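3.2 Recruitment and response

The survey was carried out in two towns, Sturnska and Kerkier, which share a bus operator and a regional hospital but differ in the age of their housing. Households were drawn from the municipal address lists. A letter went to 2,000 addresses, and a paper form followed one week later with a prepaid envelope. Households that preferred to answer by telephone could call a number printed on the letter. No payment was offered for taking part.

Completed forms were accepted until 26th August. By that date 1,809 households had returned a form that could be used in the analysis. The high return is likely due to the subject of the survey, as bus fares and timetables had been in the local news for much of the spring. Forms that lacked an answer to the question on weekly trips were set aside and do not form part of this total.

The questions covered three areas: how often members of the household rode the bus, how far they walked to the nearest stop, and what they did when a bus did not come. The last of these was left open, and the answers were sorted by hand using the coding scheme set out by Bilgin in the earlier Eynon study. Two coders worked separately, and differences were settled by discussion. 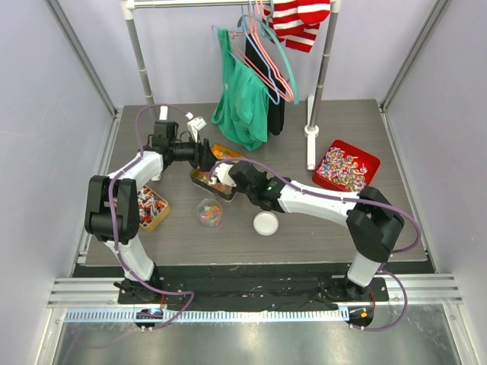
Figure 2. Two-arm workstation with tabletop and side walls.

Residents over the age of 65 gave the longest answers to the open question. Many wrote that they would wait for the next bus even when the wait was long, and several named a particular bench or shop doorway where they did so. Younger respondents more often reported calling a relative or walking. This pattern held in both towns, although walking was mentioned less often in Kerkier, where the main road has no sidewalk for much of its length.

Walking distance was reported by the household and was not measured. Earlier work suggests that people tend to overstate short distances and understate long ones, and the figures should be read with that in mind. For this reason the analysis in Section 4 uses three broad bands of distance – near, middle and far – and makes no use of the exact values given on the forms.

One further limit should be noted. The Movanus night service began in November, after the survey had closed, and its effect on evening travel is not reflected in the answers. Respondents who worked late shifts described arrangements that may since have changed. A short follow-up form covering evening trips has been prepared by Cengiz Bilgin and will be sent to the households that agreed to further contact.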